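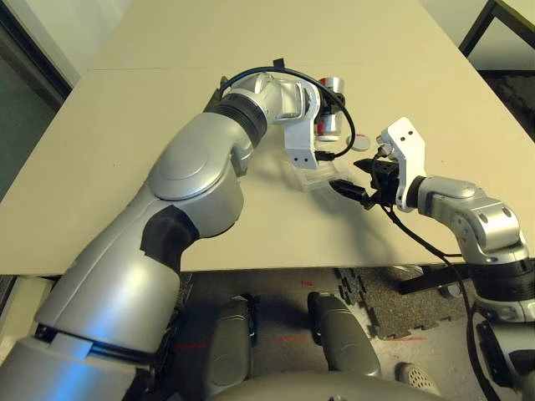 # Tronano two-arm bench unit

Pronditz sells the Tronano for kitting, tray loading and putting small parts where they need to go. We stock it, we service it, and we have some reservations about how it gets talked about.

The brochure says it "frees people for better work." Ask which work. At Furkulico, where one has been on the packing bench since April, Darlene Sawatzky used to fill trays and talk to the person beside her. Now she fills the feeder, clears stoppages and signs the log. Her wrists hurt less. She also says the day is longer, and we believe her on both points.

## What you get

- Two arms, each with a gripper
- Stand and controller
- 4 days of on-site setup
- 15 hours of operator training, to be used within the first year

Bench, trays and floor matting are up to you.

## What it does well

Same part, same tray, same spot. It will do that through a night shift without complaint. Changing to a new part took Furkulico 40 minutes once Milan Kramer had written his own checklist. The one in the manual skips the gripper check.

## What it doesn't do

It won't notice that a batch looks wrong. Darlene did, and still does when she happens to be standing there. If your plan is to move her to another line, work out who picks that up – the quote doesn't include it.

Thin clear plastic needs testing before you order. Send us 500 of your own parts and we'll run them at the MacDonald Street shop while you watch. Bring an operator as well as a manager.

## Staffing

We're asked how many jobs one unit replaces. We don't put a number on it. Furkulico kept the same headcount and changed the shifts, and not everyone liked the new ones.

## Price and orders

Quoted per site, service contract separate. Lease terms are available, but read the part about early return first. Contact Aaliyah Morin for sales or Laurier Ross for service and spare grippers.

Page updated December 2023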